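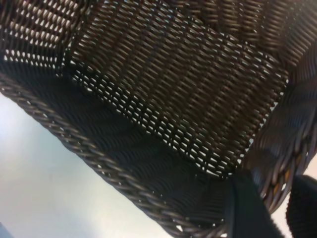
Fehr wrote back after the first report to ask whether woven baskets were the right choice for rooms that change hands so often, and whether plain plastic bins would not be easier to wipe down and cheaper to replace. The question came up at our end too, and a good part of this second report is an answer to it.

Londska Family Residence: storage in the rooms
Second progress report to Fehr
Period covered: March to September

Where things stand

The grant paid for 200 baskets, the shelving to hold them, labels, and the hours needed to clear out and set up the rooms. All 200 baskets were delivered in April. 196 are in use, four to a room. The other four are spares and are kept in the linen store on the ground floor.

Shelving is up in every room on both floors. The last six rooms were done in July, later than planned, because the brackets we were first sent did not fit the older walls on the east side. Nukano took them back and sent a longer type. There was no charge for the exchange but it cost us three weeks.

The work we listed for this period was:

Finish the shelving. Done.
Put baskets in all rooms. Done.
Label all baskets. Partly done, see below.
Write a one-page cleaning routine. Done, and changed once.
Move the shared toy storage to baskets. Not started.
Visit Hutomari to look at the rooms there. Done in August.

Why woven baskets

We had tried plastic bins before the grant, in five rooms. They were clear bins with snap lids. Families put the lids on the floor or behind the bed and then stacked things on top of the open bins, so the shelves filled up and the bins underneath could not be pulled out. The lids cracked. By the end of the trial most of the bins were being used to hold shoes by the door and the clothes were back in suitcases.

The baskets have no lids. They are dark brown with a thick braided rim, and there are panels of open weave in them that let some air through. Parents told us this mattered for things like swimwear and children's sneakers, which used to come out of the bins smelling bad. They also said the baskets look like something from a house. Several people said it in different words at the spring room meetings, and we had not given it much weight when we wrote the application.

On cost, the baskets were more expensive per piece than the bins. We said this in the application. What we did not know then was how many bins we would have had to replace. We threw out more than half of the trial bins in less than a year. So far no basket has been thrown out. One has a loose strand at the rim where a child picked at it, and it has been tied off and put back.

On cleaning, Fehr has a point. A bin can be wiped in a few seconds and a woven basket can't. Dust and crumbs get down into the weave, and the tight weave near the rim is harder to clean than the open panels, where most things simply fall through or can be brushed out. Our first routine asked the cleaning staff to wipe each basket with a damp cloth between families. That did very little except push the dirt further in. The routine now is:

Empty the basket and tap it upside down over the bathtub.
Go over the inside and the rim with the brush head of the vacuum.
Brush the weave with a dry nail brush, working along the strands.
Wipe the inside bottom with a damp cloth and a little dish soap.
Stand it upside down on the shelf until the room is made up.

The four baskets in a room can be done while the bathroom floor is drying, so the change has not added to the time allowed for a room. If a basket needs more than this, it goes to the linen store, gets rinsed in the utility sink, and one of the spares takes its place. This has happened with sunscreen, with a bottle of syrup, and twice with crayons.

How the rooms are set up

Each room has a two-shelf unit at a height that a school-age child can reach. Two baskets go on the lower shelf and two on the upper. We began with a fixed plan in which the upper baskets were for the adults and the lower ones for the children, and we wrote it on a card in the room. Families with babies turned it around right away and kept diapers and wipes low, next to the changing mat. The card now says only that there are four baskets and that they should stay in the room when the family leaves.

The shelves are a little deeper than the baskets, which leaves a gap at the back. Socks and small toys end up there. We have started pushing a rolled towel into the gap when a room is made up, and the cleaning staff check behind it when a family moves out. A strip of wood along the back would do the same job permanently. We have asked for a price.

Nothing heavy goes on the upper shelf. This is on the card as well. We found cans and a small iron up there in the first weeks. The baskets held, but they are not easy to lift down when they are full of cans, and the rim is the only thing to hold on to.

Labels

This is the part that has gone least well. The plan was a tie-on tag for each basket, with the room number on one side and a space for the family to write on the other. We ordered 563 card tags so that families could have new ones when they moved in. The cards tear at the hole within a week or two, since the baskets get pulled out by the tag. Small children also take them off.

In May we tried clip-on plastic holders. They were made for a flat edge and would not grip the braided rim. We sent them back.

At present we tie a short length of cotton tape through the open weave, with the room number written on it in laundry marker. It stays on, it can go through the rinse with the basket, and a basket that ends up in the playroom can be taken back to the right room. Families do not write on it, and as far as we can tell most of them do not want labels of their own. They know which basket is which. We plan to finish the tapes on the upper floor by the end of October and use up the card tags for the luggage room.

What has changed for families and staff

The clearest result is in the lost property log. In the six months before the baskets went in, the front desk logged 465 items left behind in rooms. The log for the same length of time after is not finished, so we are not giving a figure yet — it will be in the final report. Staff on the desk say the shelf behind them is emptier than it was in spring, and that the things handed in are now mostly chargers and bathroom items.

Move-out is quicker. A family can carry a basket to the bed, tip it into a suitcase, and see that it is empty. Before, there were drawers that stuck and a closet floor that had to be searched with a flashlight. The drawers are gone from all the rooms on the lower floor. On the upper floor we have left them where families are staying longer than a month, because four baskets are not enough for a long stay with more than two children.

That last point came up at nearly every room meeting. Families of five or six need more storage than we planned for. We lend out the spares when we can, but then there is nothing to swap in when a basket has to be rinsed. See the request at the end.

There was one complaint that the baskets snag knitted clothes. We checked the baskets in that room and found a cut end on the inside of one of them, which we trimmed and turned under. Checking for sharp ends by hand is now part of the cleaning routine, and we have not had the complaint again.

The visit to Hutomari

Hutomari has fewer rooms than we do and larger closets. They were interested in the shelves and less so in the baskets, as they already use cloth boxes. The cloth boxes sag once they have been washed a few times, but they fold flat, and with their small linen closet that is an advantage ours don't have. Our baskets do not nest well when they are the same size. Four spares take up a full shelf, and it is the reason we would not want to hold many more than eight.

They gave us a copy of their move-in sheet, which has a drawing of the room on it. We are going to try something similar for families who do not read English comfortably. A draft should be ready before the winter intake.

Spending

Shelving and baskets came in on budget. Labels went over by a small amount because of the two failed types, less the refund on the plastic holders. Staff hours were under in March and over in July, when the brackets finally came and the last rooms had to be done between families. The balance at the end of September is $563 lower than we forecast, nearly all of it hours. The detailed sheet is being sent separately, with the Nukano invoices.

Next period

Finish the cotton tapes on the upper floor.
Get a price for the wood strips and fit two as a test.
Start on the toy storage in the playroom. This will need wider baskets than the ones in the rooms, and low enough for toddlers to reach into.
Complete the lost property log and send the comparison.
Print the move-in sheet with the room drawing.

Request

We would like to move the unspent part of the playroom furniture line to pay for four more baskets of the same type, for large families. Nukano still has them in the same brown, and can hold the price until the end of November. If Fehr agrees, a short note by email is enough for our bookkeeping and we will place the order that week.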